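Speaker notes: What a Sourdough Starter Does All Day
Ilham El Fassi, Tiltamby Library evening talks

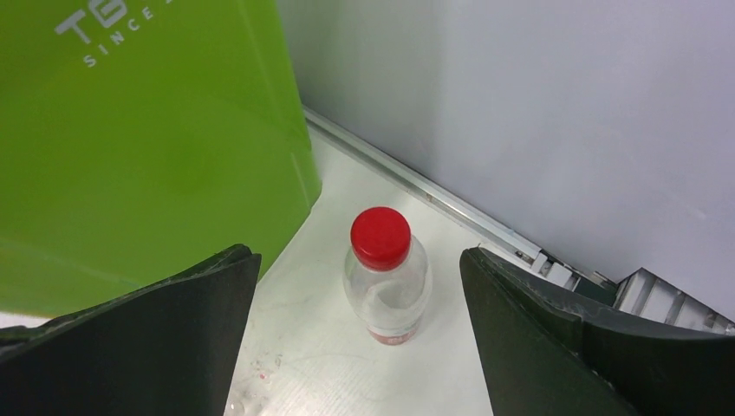 What is living in a sourdough starter?
Wild yeasts and lactic acid bacteria, sharing the same flour and water. The yeasts make most of the gas, and the bacteria make the acids that give the bread its tang.

Opening (stand away from the lectern, jar in hand)
Say hello, pass the first jar to the front row. Lids stay loose! Tell them to smell it before I say anything else. Ask for words. Last time at Losteo I got yogurt, apples, paint and "my uncle's cellar", and all four were fair.

Slide 2, where it comes from
Most of the microbes arrive with the flour, and people are always surprised by this (I was too, I had spent years telling everyone I'd caught mine from the kitchen window). Whole grain flour gets a new starter going faster because there's more of the outside of the grain in it. Mention rye. Don't get stuck on rye.

Slide 3, the first week
Day two or three often looks fantastic, bubbles everywhere, and then it goes flat and people throw it out. Please don't! The early bubbles come mostly from bacteria that can't stand the acid as it builds up. The yeasts need longer. Mine for tonight took 7 days before it rose properly. Keep feeding.

PAUSE, take one question, only one.

Slide 4, feeding
Equal weights of starter, flour and water is where I'd begin. Warm kitchen, feed more often. Cold kitchen, be patient. Show the rubber band around the jar, which is the best tool I own and cost nothing.

Slide 5, a loaf from it
Numbers on the slide, read them slowly, people write them down: 900 grams of flour, 600 grams of water. Salt and starter are on the handout. It makes two loaves. Talk about the Brandão loaf here, the dark one with the blistered crust, and pass the heel around.

If time is short skip to slide 7.

Slide 6, discard
Pancakes, crackers, flatbread. The Vindlow crackers recipe is on the back of the handout. Roll them thinner than seems sensible.

Slide 7, the fridge
A healthy starter can sit there between bakes. Gray liquid on top is fine, stir it in or pour it off. Pink or orange streaks or fuzzy mold, out it goes, the whole jar.

Questions, then jars at the side table. Handouts are in room 505 if we run out.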